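Minja Tabletop Chores, data card

What this is

Minja is a set of 186 recordings of a two-armed robot attempting jobs that a bored nine-year-old could finish before the toast pops. Put the mouse over there. Pick up the tape. Straighten something. We recorded it to find out whether machines can do household chores yet. Short version: keep your sponge.

Each recording has a wrist view, a head view, joint positions and a one-line instruction typed by Caroline Kashindye, who favors "tidy this" and leaves the rest to the robot's imagination. Robots don't have one, so please read the notes on labels before training on that field.
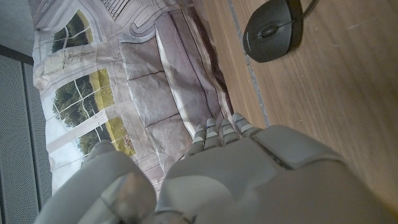
What counts as a chore

One object, one move, one place to put it. Dennis Mfinanga wanted laundry folding in the first release. Dennis may have laundry folding when he writes the grading script for it.

Cords are graded separately. A person moving a computer mouse deals with the cord without noticing. For a robot the cord is a second object, a long one with opinions, and we score it as such. Soft packs get their own grade too, for similar reasons.
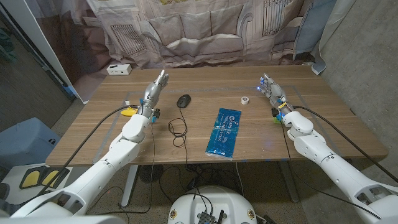 Every recording is marked done, partly done or not done. Shabani Kariuki and Beatrice Lyimo graded separately and disagreed on 7, mostly over whether an object pushed to the right spot has been "put" there. Shabani says yes. Both grades are in the file.

Known problems

- The room behind the table is printed fabric. Do not teach your model to sit on the sofa.
- Lighting was never matched between sessions.
- Recordings over 700 seconds were trimmed. You are not missing much.
- Two instructions say "the other one" with no first one.

Using it

Start with the small split, which fits on a laptop. Scores from the Narnix split can't be compared with the rest, as its grading rules were older and kinder. Send corrections to Cormac Hayes, preferably not on a Monday.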